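Trurkunier Municipal Council Opens Its August Session With Vote on Ward Budgets

TRURKUNIER, May 2022 - The Municipal Council of Trurkunier has published the agenda of its August session, in which the councilors will vote on a new way of giving money to the wards. The session will be held in the old Corn Hall, which has served as the council chamber since 1810, and it will last 2 days.

According to Ms. Úna Sheehan, chair of the council, the main question on the agenda is the proposal on ward budgets. At present all small works, such as the repair of a footpath or a street lamp, are decided by the central office. Under the proposal, every ward will receive its own yearly sum and the residents will be asked how to spend it.

"People in Begum wait a long time for an answer about a bench or a drain, and the answer comes from an office which has not seen the street," said Ms. Sheehan. "We want that the decision is taken closer to the place. The council will still check the accounts, and it will still be responsible before the law."

The wards of Begum and Staltell are proposed as the first to use the new system. If the vote is positive, public meetings will be held in both wards before the end of the year. The ward of Trudodeo has asked to join later, after the work on its main bridge is completed.

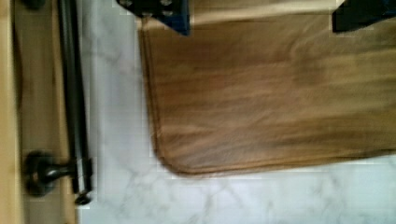

How residents can take part

Residents who wish to speak during the session can register at the council's front desk or by letter. Registration closes 30 days before the opening. Each speaker will have the floor for five minutes, and written comments will be given to all councilors before the debate.

The full text of the proposal can be read at the council's front desk and in the public libraries of Begum, Staltell and Trudodeo. A shorter version in large print is also prepared. Those who need an interpreter, or help with entering the building, are kindly asked to mention it when they register.

Other matters on the agenda

On the first day, the council will hear the report on the water service and the answers of the department heads to the questions sent by voters. The report on school transport, which was moved from the spring session, will be presented on the same day. The councilors will also discuss the opening hours of the Staltell market and the rules for stalls on the river side.

The vote on ward budgets is planned for the second day, after the midday break. The result will be read in the chamber and put on the notice boards in all the wards.

The proposal needs a simple majority to pass. If it is not adopted, the present system will continue and the text will go back to the finance department for changes.

Contact for the press

Office of the Chair, Trurkunier Municipal Council, Corn Hall, Room 30. Requests for interviews with Ms. Sheehan should be sent to this office in writing. Seats for journalists are in the upper gallery and must be reserved before the session.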